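About Us

Welcome to the page of the Drandow Language School. We are a small private school for adults and for children, and we teach English, Italian and Spanish in the town of Drandow. The school was opened with one classroom above a bakery and 13 students. Now we have our own floor in the Tornero building, and this fall 116 students are registered with us.

How we teach

Our groups are small. There are never more than eight persons in one room, and for beginners we prefer six. Every lesson starts with speaking, also when the grammar of the week is difficult. We believe a student should say something on the first evening, even if it is only his name and what he ate for breakfast.

Adults come two times per week, after work. The lesson takes 90 minutes with a short break, and tea is free of charge. At the end of each course there is a talk with the teacher about the next level – this talk replaces the written test we had in the past.
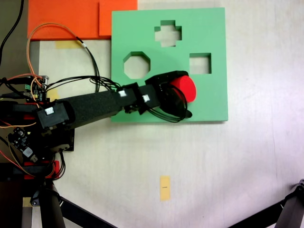
For our course books we use the series Granano, which is made for adults who have been away from school for a long time. The texts in it are short and come from daily life: a letter from the landlord, a visit to the dentist, a complaint about a train. The students keep the book after the course.

Children's classes

Children can join us from the age of five. They learn new words through songs, stories and things they can hold in the hand. Colors and shapes belong to the first unit, then follow animals, clothes and the family. Parents receive a list of the new words every second week, so they can repeat them at home. 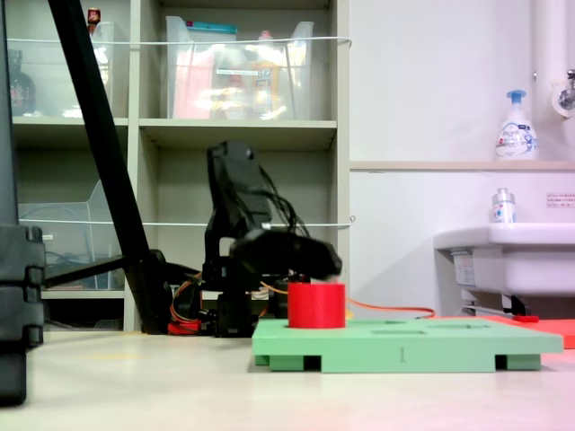
A red cylinder on the green board.

Summer in Tufa

In August we close the classrooms and go with around 20 students to the village of Tufa, where we stay in a guest house by the river. In the mornings there are lessons in the garden, and the afternoons are for walking and cooking together. The price includes the bus, the room and all meals. Please register early, the single rooms are quickly taken.

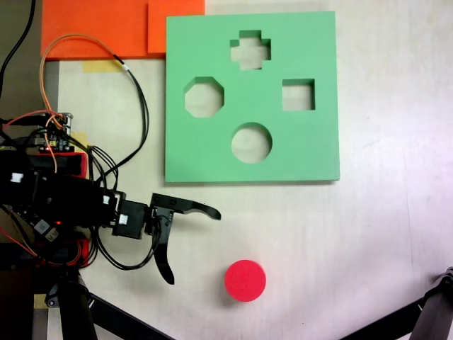

Cross, octagon, square and circle.

Visit us

The office is open in the afternoon, from 2 to 6. You can come without an appointment and try one lesson for free. If the stairs are a problem for you, please ring the lower bell and we will open the elevator from the yard side.

Last change of this page: November 2021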